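Maximum Power Transfer

By Agnese Baranauskienė
May 22, 2019

Print this article | E-mail this article

Maximum power transfer is the name for a rule about matching a load to whatever is feeding it. Stated plainly: a source with a fixed internal resistance delivers the most power to a resistive load when the load resistance equals that internal resistance. I've been writing up circuit topics for this site for a while now, and this is the one I get the most mail about, mostly from people who have just been told it in class and don't believe it (I didn't either!).

Background

Every real source has some resistance inside it. A battery has it, a signal generator has it, the output stage of an amplifier has it. We usually draw the source as a perfect voltage in series with one resistor, which I'll call Rs, and then hang the load, RL, across the terminals. The same current flows through both resistors, and both of them turn electrical energy into heat or into something more useful.

Now think about the two extremes. If the load is a dead short, the current is as big as it can get, but there is no voltage across the load, so it receives no power at all. If the load is an open circuit you have the full voltage and no current, and again the power is zero. Somewhere between those two there has to be a peak, and the whole rule is just a statement of where the peak sits.

The formula

The current is the source voltage divided by the total resistance:

I = V / (Rs + RL)

Power in the load is current squared times the load resistance:

P = V² × RL / (Rs + RL)²

If you've had a little calculus, take the derivative with respect to RL, set it to zero, and after the dust settles you're left with RL = Rs. If you haven't, plug in numbers on a calculator and watch the result climb and then fall. I prefer the second way for a first look, even with students who could do the first in their sleep.

Put RL = Rs back into the formula and you get the largest power the source can deliver:

Pmax = V² / (4Rs)

A worked example

Take a 6 volt source with an internal resistance of 50 ohms. With a 50 ohm load the total is 100 ohms, the current is 60 milliamps, and the load gets 180 milliwatts. Try a 25 ohm load instead. The current goes up to 80 milliamps, which looks promising, but the power in the load drops to 160 milliwatts. Go the other way, to 100 ohms, and the current is 40 milliamps and the power is 160 milliwatts again. Same answer on both sides! Halving the load and doubling it cost you exactly the same amount, and you can check that this works for any ratio you like.

Notice how gentle the peak is, too. Being off by a factor of two loses you only a ninth of the available power. I've seen people at the bench sort through a whole drawer of resistors hunting for the perfect match when anything nearby would have done fine.

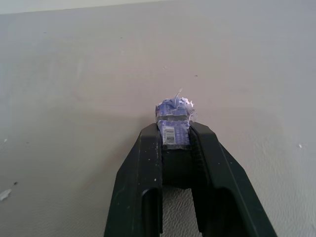 Let's push it further out. Keep the same source and connect 1,000 ohms. The current falls to a bit under 6 milliamps and the load gets something like 33 milliwatts, so now you really are giving up most of what was on offer. The curve has a long, lazy tail on the high side if you plot it on ordinary paper. Plot it with a logarithmic resistance axis and it turns into a nice symmetrical hump, and that's how I draw it on the board.

Power versus efficiency

This is where nearly all the mail comes from. At the matched point, Rs and RL are equal and carry the same current, so they burn the same power. Half of everything the source produces is lost inside the source. Efficiency is RL / (Rs + RL), and when the two are equal it comes out at one half.

Does that mean power stations are matched to their customers? Goodness, no. A utility wants high efficiency, so it keeps the source resistance tiny compared with the load and never goes anywhere near the matched point. The same goes for a car battery, or the wall outlet your toaster is plugged into. Matching is for cases where the source is weak or fixed and you want to squeeze out every bit of signal: antennas, radio receivers, certain sensors, long cables.

The other common mix-up is to run the rule backward. Somebody has an 8 ohm speaker, wants the most power in it, and decides the amplifier should have an 8 ohm output resistance. But the rule assumes Rs is fixed and you get to choose RL. If the load is fixed and you get to choose the source, you want Rs as close to zero as you can make it, as long as the amplifier can safely supply the current. My old lab partner and I argued over that one for most of a June, and I'm sorry to report that I was on the wrong side.

AC circuits

With alternating current the source usually has some reactance along with its resistance, and the rule grows a second part. The load impedance should be the complex conjugate of the source impedance. In everyday words, the resistances should be equal and the reactances should be equal in size but opposite in sign, so an inductive source wants a capacitive load. The two reactances cancel and you're back to the plain resistive case.

The catch is that reactance changes with frequency, so a conjugate match made with one coil and one capacitor is only exact at one frequency. Say the source looks like 50 ohms in series with 173 ohms of inductive reactance. The best load is 50 ohms in series with 173 ohms of capacitive reactance. Move the frequency up and the inductive part grows while the capacitive part shrinks, and they no longer cancel.

If you can only adjust the load resistance and can't touch the reactance, make the resistance equal to the magnitude of everything else in the loop. For a source like that one and a purely resistive load, you'd pick almost 180 ohms. A transformer is handy for this, since it changes the apparent resistance of a load by the square of its turns ratio.

Measuring it yourself

You can find a source's internal resistance with this idea, more or less. Measure the open-circuit voltage, connect a variable resistor, and turn it until the voltage falls to half. Disconnect the resistor and measure it, and its value equals Rs. Please don't do this with a car battery or a wall outlet! The internal resistance is so low that the matched current would be enormous. A small signal generator that's rated to drive a matched load is a much friendlier place to start.

See also: voltage divider, source transformation, impedance matching, load line

Questions or corrections: contact the Kuvside Circuit Notes editor
Copyright 2019 Kuvside. All rights reserved.
Back to top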